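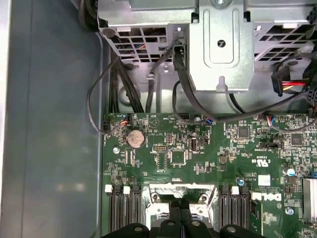 基板班だより:手で教えるか、遠くから動かすか

お久しぶりです、基板班です。前号の「ネジ外し編」には感想をたくさんいただいて、うれしくて班内チャットに全部貼りました。ありがとうございます!今回はずっと書きたかったCPUの話です。古いDELLのワークステーションを開けて、ソケットまわりの作業をロボットに教えています。

はじめての方のために少しだけ。うちの班は、中古パソコンの分解と部品の載せ替えをロボットアームに覚えさせるプロジェクト「Kairys」をやっています。プログラムで「ここへ何ミリ動け」と書いていくのではなくて、人が実際に動かして見せて、その動きを記録して学習に使います。動かし方は二通りあって、アームを直接つかんで導くやり方と、離れた席から操作レバーで動かすやり方。レバーのほうは班内で「Kudorer」と呼んでいます。

で、どっちがいいんだという話になるんですが、私は最初、断然「手でつかむ派」でした。だって早いんです。行かせたいところに持っていくだけなので、説明書もいりません。ケースのふたとか、ケーブルをよける動きとか、大きい動作は今でもこっちが好きです。

ところがCPUになると、急に話が変わります。腕をつかんでいる自分の手が、じゃま。ケースの側壁とメモリスロットの間に自分の手首まで入れることになって、肝心のソケットが見えません。しかも手首のカメラに自分の袖がばっちり映る。袖つきの記録で学習させると、袖がないときに困るんじゃないの、と班内でひとしきり議論になりました(私は長袖派なので肩身が狭かったです)。

そんなわけでソケットまわりはKudorerに切り替えました。操作する人は手首カメラの映像を見ながら、指先をちょっとずつ動かします。

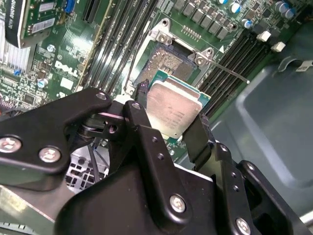

CPUをはさんでソケットの上へ。傾きの加減が悩みどころです。

練習で一番時間をかけたのが、この「はさんで持っていく」ところでした。CPUって薄い板なので、はさむ力が少し片寄るだけで傾くんですよね。しかも相手は細かい接点がびっしり並んだソケットです。人の指なら無意識に直している角度を、レバー越しだと全部自分で考えてやらないといけない。はじめのうちは肩がばきばきになりました。

コツをひとつ書いておくと、ソケットの真上でいったん止まること。止まって、傾きを見て、直してから下ろす。急いでいる人ほどこの「止まる」を飛ばすんですが、そうするとロボットも止まらない動きを覚えてしまいます。教える側の癖がそのまま出るので、なかなか恥ずかしいです。私の癖は、下ろす直前に右へちょっと逃げること。記録を見返したら毎回やっていて、頭を抱えました。

あと、失敗した回をすぐ消さないこと!前は「あ、ダメ」と思ったらその場で捨てていたんですが、今は「やり直し」の札をつけて残しています。ずれたところから持ち直す動きも、ロボットにとっては立派なお手本になるからです。整理には自作のツール「Truson」を使っていて、ここまでにたまった記録は全部で1,253回分、そのうち「やり直し」の札つきが412回分。思ったより多いな……と見るか、宝の山と見るか。私は宝の山派です。

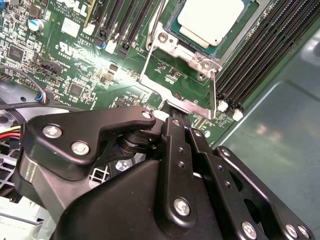 CPUはソケットの中。グリッパーの先は固定枠のレバーのすぐそばです。

もうひとつの山場が固定枠のレバー。細い金属の棒なので、映像だと光り方によって基板の色に紛れてしまうんです。照明の向きを変えたり、机ごと回してみたり、いろいろ試しました。窓側の席は夕方4時を過ぎると反射がきつくて、私はカーテンを閉めてから始めるようにしています。レバーは先端のほうを狙ったほうが軽い力で動かせるので、Kudorerで教えるときも、なるべく先のほうに指を寄せてから動かしてみてください。

つかむ派と遠隔派の論争はまだ続いていて、「途中まで手で導いて、そこからレバーに持ち替える」という折衷案も出ています。持ち替えの瞬間にアームがぴくっと動くのが課題なので、そこが落ち着いたらまた報告しますね。

お知らせです。作業部屋「Uramon」で、12月に操作体験の日をつくります。Kudorerを触ったことがない方も大歓迎。最初はCPUじゃなくてメモリの抜き差しから始めるので、気楽にどうぞ。ゲームが得意な方はびっくりするくらい上達が早いです(くやしい)。時間は午後1時から、参加したい方は基板班のチャットにひとこと書いてください。

それと、使わなくなったメモリやCPUも引き続き募集中です。動かなくても練習には十分使えます。持ってきてくださる方は、できれば型番のメモを一緒に入れておいてもらえると助かります。

次号はケーブル編の予定です。電源まわりの線がもう、ほんとに言うことを聞かなくて。

(基板班)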